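The Gripper That Wanted Its Fingers Filed

At Kinusley, the workshop where Cluver sends its hand-held grippers to be put right, the most feared tool on the bench is a two-dollar nail file.

The grippers come back for one complaint above all others: they drop things. Owners blame the software, then the cable, then the weather. The workshop blames the fingers. After 559 grips or so many thousand, a fingertip picks up a burr, the burr lifts the part by a hair, and the tool starts losing washers like a bad pickpocket.
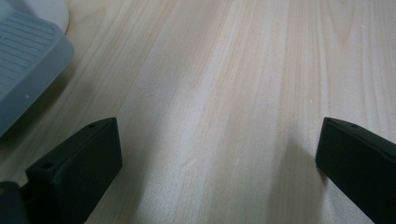

The cure begins with opening the jaws all the way and leaving them there while you look at the tips, preferably with coffee. Black fingers hide wear well, so the house rule is to feel for it. Next come the screws, which the Dillix manual wants tightened in a certain order – the manual gives the order on page 73 and a different one on page 100.

Then zeroing. Close the fingers on nothing, tell the controller that this is nothing, open them, and repeat until it agrees. Coppens, which makes the controller, reports disagreement as error 734, "position uncertain," a phrase that could hang over most workshops.

Filing takes a minute. Putting the file back where the next shift can find it remains an unsolved problem in automation.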